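Flaston Robotics Course
Unit 9: Learning from Wrist Views
Handout, October 22, 2026

Last unit covered policies trained on a fixed overhead camera. This unit covers the wrist view and one method for training on it, which we will call view-gated cloning. The reading is the Radeo report, sections 2 through 4. Skip the appendix on calibration.

The problem. A wrist camera moves with the arm, so the target can be half out of view at the start of a reach and centered a moment later. A plain cloning policy tends to learn the average of what the demonstrators did at that point, and the arm drifts. The gated version adds a second output that scores how much of the target is in view. When the score is low, the policy takes a short step toward the visible part and looks again. When it is high, it commits to a full grasp motion.

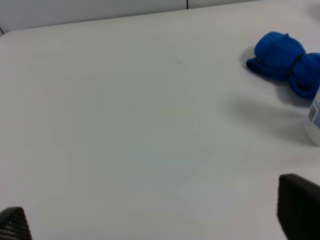

Figure 1. Wrist view with the fingers spread. The rolled blue blanket runs past the right edge, and only a sliver of the white bottle shows.

Soft objects make the score harder to learn. A roll held by an elastic band has a narrow place and two wide ones, and a partial view may show only one end. Shadows matter too: in the Grusville runs, a model trained without lighting changes often scored a shadow as part of the object.

Results. The Azimi test set has 70 reaches. Plain cloning failed on 15 of them, and the gated policy failed on 9. The gated policy was slower, adding about 2 seconds per reach. Most of its remaining failures were early commits, where the score went high too soon.

For next time

Read section 4 again and write down where the gate threshold is set. Sketch what the score should do over a reach that starts from a view like Figure 1. Bring your training logs from the April data if you have them.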